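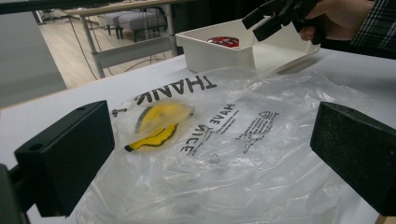 Clear plastic bag with black lettering, spread on a white tabletop.

Povent adds film drop-off to its Brerine recycling service

BRERINE – Povent will accept plastic bags and other soft film at its Brerine sorting site from June. Film has so far been excluded from the service, as it wraps around the screen shafts and stops the line.

Bags must be empty, dry and free of food. They are collected apart from bottles and tubs, pressed into bales of 300 kilograms and stored under cover until shipment. The site has space for 7 bales at a time. Paper labels may stay on; tape should be removed.

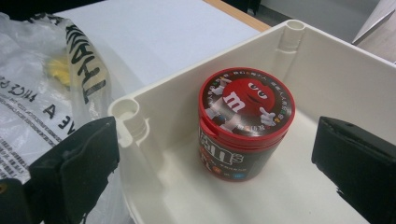
Rigid containers stay in the existing stream, with lids on. The list of accepted resins has not changed.

"Film needs its own path through the plant," said Frauke Schmieder, head of operations at Povent. "We changed the intake layout first and left the main line as it was."

The baler was supplied by Ultitano. Povent serves roughly 4000 households in the Brerine area. Drop-off is free for households – business customers will be billed by weight.

Press contact: Povent, Communications, Brerine office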